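Liste de vérification des locaux techniques, bâtiment Vachon

Partagé 14 fois | 3 commentaires

La présente liste s'applique à la ronde de janvier. Elle est remplie par le responsable de secteur, puis remise au bureau de la prévention. Toute case laissée vide est considérée comme non conforme.

1. Accès et dégagements
Porte du local 119 verrouillée en dehors des interventions : conforme.
Dégagement de 1000 mm devant les armoires : conforme.
Entreposage interdit au sol : non conforme. Deux palettes de papier ont été constatées derrière la porte. Retrait demandé au service des fournitures.

2. Armoires électriques
Portes fermées, clés retirées : conforme.
Étiquetage des circuits à jour : à revoir. Le départ desservant l'atelier Serier porte encore l'ancienne désignation.
Registre des consignations présent dans le local : conforme.

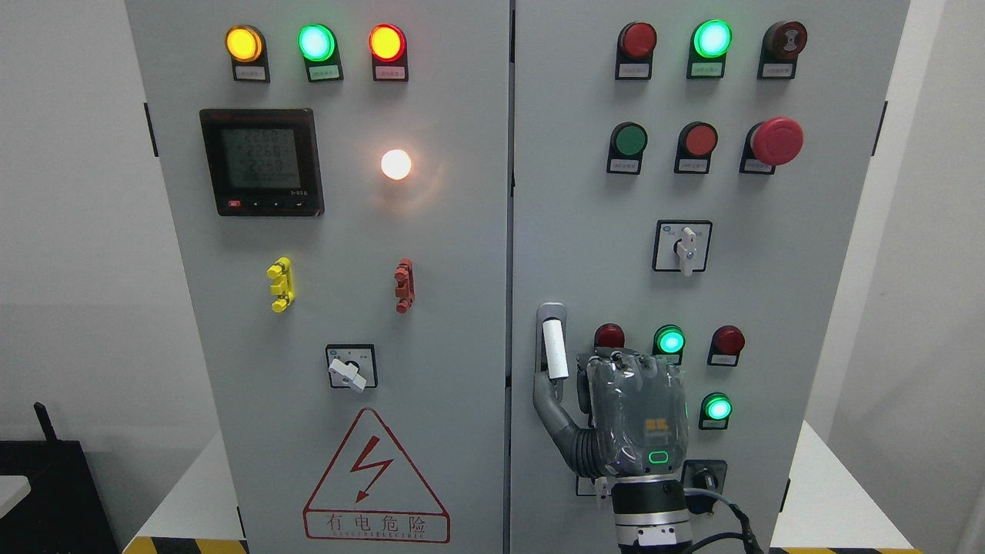 Les schémas unifilaires doivent être consultables sur place. L'exemplaire remis par la société Lomel lors des derniers travaux ne comporte pas la modification du circuit d'éclairage extérieur ; une version corrigée est attendue avant la prochaine ronde.

3. Lutte contre l'incendie
Extincteur au CO2, plombage intact : conforme.
Extincteur n° 448, étiquette de vérification : illisible. Remplacement à prévoir.
Passages de câbles rebouchés : non conforme côté couloir.

4. Éclairage de sécurité
Bloc au-dessus de la sortie : conforme.
Essai d'autonomie : reporté, l'atelier étant occupé à l'heure prévue.

Observations de la responsable de secteur
Les palettes avaient déjà fait l'objet d'une remarque lors de la ronde précédente. Il est demandé que le retrait soit confirmé par écrit. Le rebouchage relève du contrat Usitz et ne doit pas être entrepris par le personnel du site.

Mélanie Ouellet, responsable de secteur

Documents récents
Consignation et déconsignation : rappel des règles
Registre des extincteurs, bâtiment Vachon
Permis de feu : formulaire révisé
Plan d'évacuation de l'atelier Serier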